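Pollatton Neighbourhood Sewing and Repair Program
Second progress report to the Clatine Fund
Prepared by Tülin Dönmez, program coordinator
Period covered: March to June

1. Summary of the period

In this period we have moved the program from the church hall to the new room on Skoromard Street, and we have started the evening group which was promised in the application. The afternoon group continues as before. In total 221 garments and household textiles were repaired and recorded in the book. The largest part was trousers and school uniforms, then curtains, then coats with broken zippers.

The move took longer than I wrote in the first report. The landlord had to replace the wiring at the back wall, and for two weeks we could use only the front part. I did not cancel the afternoon group in that time, but it was smaller, and two participants went to the library program instead. One of them has since come back.

2. Participants

There are now 17 regular participants in both groups together. By regular I mean a person who has signed the attendance sheet at least four times in the period. The evening group has 7 of them, mostly parents who work in the daytime. It begins at 6:30 p.m., and we found that this is a little early for people who come by bus from the west side. From September I would like to begin at 7 p.m., if the Fund has no objection.

Nazmiye Dağdelen has continued to teach the hemming and alterations sessions. She has also written a short guide for taking measurements, in plain English, with the centimetres and inches side by side. Many of our participants learned sewing in another country and know the work very well, but they do not know the English words which a customer will use. The guide has been useful for this, and I enclose a copy with the paper version of this report.

3. The new room

The room is bright and it is easier to heat than the hall. We have painted the walls, put up shelves for thread and fabric, and made a corner where a person can try on a garment behind a curtain. The colour of the walls is paler than we chose, as the shop had mixed it wrongly, but we accepted it at a lower price. For cutting and marking we wanted white, smooth tabletops, on which dark thread and chalk dust are quickly noticed and wiped away.

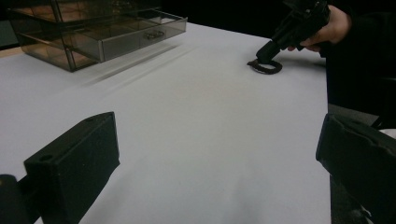

4. Spending

The instalment for this period was $3,000. It was spent on rent, teaching hours, thread and needles, and the servicing of the older machines. The receipts are in the attached folder, in order of payment. The cost of servicing was higher than in the budget, as two of the machines needed a new motor belt. The cost of printing was lower. I ask for permission to move the unused printing money to the servicing line for the rest of the year.

5. Difficulties

We still do not have a good solution for child care during the evening group. Some parents bring their children, and this is pleasant, but it is not safe near the irons. The community centre has offered us its playroom, but only until 7:30 p.m., which would be too short with the later start.

The second difficulty is the waiting list for the overlocker. We have one, and everybody needs it at the end of the session.

6. Plans for the next period

In September we will open registration for a beginners' course of six sessions. Nazmiye will teach the first four and I will teach the last two. We also plan a repair afternoon for winter coats, open to all residents of Pollatton, before the cold weather begins. I will send the proposed dates together with the revised budget lines in August.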